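Hevport Student Loan Servicing, Help Center
Ticket: Autopay taken but loan still shows past due
Status: Open, waiting on Payments

Hi there, and thank you in advance to whoever picks this up. I moved my loans over from Cevia in August and, I have to say, the move itself was pretty painless. My trouble is with autopay. The payment of $268 left my checking account first thing in the morning, my bank shows it as cleared, and yet my Hevport page still says past due with a $9 late fee sitting on top. I logged out and back in, tried my wife's laptop, and even waited through a weekend in case things were just slow. Same message every time. I do have the confirmation email and I'm happy to send it along!

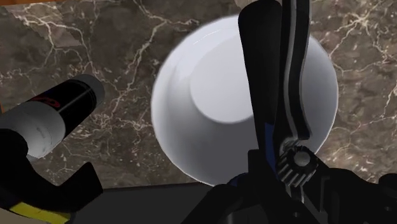
Does the late fee keep growing while the ticket is open?

The fee stays at $9 for this billing cycle, and we've put a hold on any new ones until Payments finishes its review.

Update from support, 2:40 p.m.

Thanks so much for your patience, and for the confirmation email, which saved us a good bit of digging. We found the payment. It was sent using your old Cevia account number, the one ending in 819, so it landed in a holding account and never got matched to your new loan. Your autopay setup came across in the transfer with the old number still attached. We've asked Payments to move the full $268 over and date it to the day it left your bank, so the interest comes out right too.

In the meantime, please don't send a second payment. Open Autopay, choose Edit, and check the account number against the one in your Hevport welcome letter. If they don't match, remove the old entry, save, and add the new one. Editing the number in place looks like it works, but the old one comes back after you sign out (we have a separate ticket in for that).

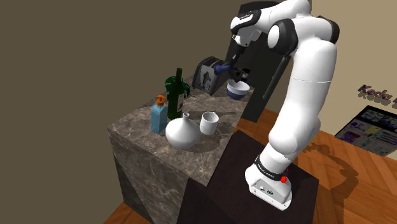
Gopinath Raju: I had this same thing with a loan that came over from Rebane, and in my case there was an extra $100 a month going to principal that dropped off when I set autopay up again. Worth checking the extra amount box before you save.

Support: Good catch, Gopinath, thank you. The extra amount does have to be typed in again. Payments has the request now and we'll post here once the balance updates.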